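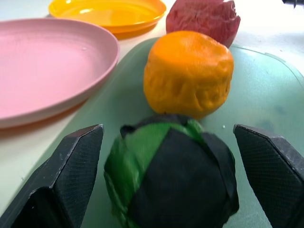

2025-12-15. Finger comparison for the soft-object set. Two finger types on the same parallel gripper body, same wrist camera, same arm. Posting the results as I write them up.

Finger A is the Plundberg block: faceted tip, knurled pad, dark gray. Finger B is the Usley strip, smooth silicone over a flat backing. Both mount with the same two screws per side, so a swap is quick, but the tool offset has to be redone every time.

Test procedure: close on the object, lift, hold for five seconds, set down on a plate. A slip during the hold is a fail. A drop on the way to the plate is a fail. Landing on the rim is logged separately and I'm leaving those out here.

Knurled fingers: 99 attempts, 67 clean. Most of the failures were on lumpy objects where one fingertip touched first and pushed the thing sideways before the other side made contact.

Silicone fingers: better on anything with a smooth skin, worse on wrinkled wrappings. The strip bridges the folds and you end up holding on a couple of high spots. No final figure yet. I stopped the run when the left strip began to peel at the corner.

Side note on the knurl. The pattern is finer than the drawing suggested and it holds dust. I wipe the pads with alcohol between blocks now. Whether that affects grip I can't say, I changed the closing speed the same morning. Bad practice, noted.

Camera: with the wrist mount this close, anything between the fingertips goes soft. Focus is fixed and set for the approach distance. For the last bit of travel the policy is working from a blurred target and the position of the fingertips.

Vasco Rocha asked why not move the camera back. Tried it in January with the Magalhães bracket. Sharper up close, but the cable caught on joint 5 and we lost the left fingertip from view whenever the gripper opened fully.

Controller is the Jetuseck box with force limiting on. At the default limit it closes hard enough to dent soft foam. I have it at a little over half of default for both finger types. Below that, it reports a grasp before the pads have settled.

Shobha Panicker is reprinting the silicone backing with a lip at the corner. When those are in I'll rerun the full block on finger B at the same closing speed and add the number to this thread.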